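Notebook – sim data, gripper view
11 October 2026
Sz. Gulyás

Picked up the Basard task set again. Goal for today: more wrist-view demos for the grasp model, all in sim, no real arm. 104 episodes recorded since morning, 39 kept so far. Renderer still on low shadow quality, Altance wants it fast.

Wrist cam, two frames pulled while sorting:
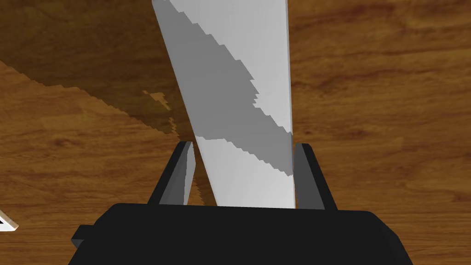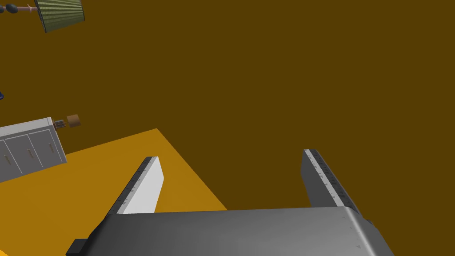 Notes on the frames

– first one: white block/board thing standing up between the fingers, goes right out of the top of the view. Shadow edge is all stairsteps, on the block and on the wood. Does the model learn the jaggies?? Ask Sárközi side if they smooth theirs.
– second: fingers open, nothing in them. Dresser and lamp over on the left, tilted. Good as a negative for the "holding" label, keep it.
– finger looks differ a lot betwen the two. Black in one, white inner face + tick marks in the other. Fine by me for variety but write it in the metadata.

Rejects

Mostly late gripper close, operator lets go of the trigger too early. 3 had no action log at all – writer crashed, restarted it, fixed buffer size. 38 still to be looked at.

To do

– relabel open/closed, the auto label is wrong when the object is thin
– rerun export to Gernus format, check timestamps are in ms and not seconds (again)
– shadow res up one step, time it on a short batch
– same split as in June, dont touch the val seeds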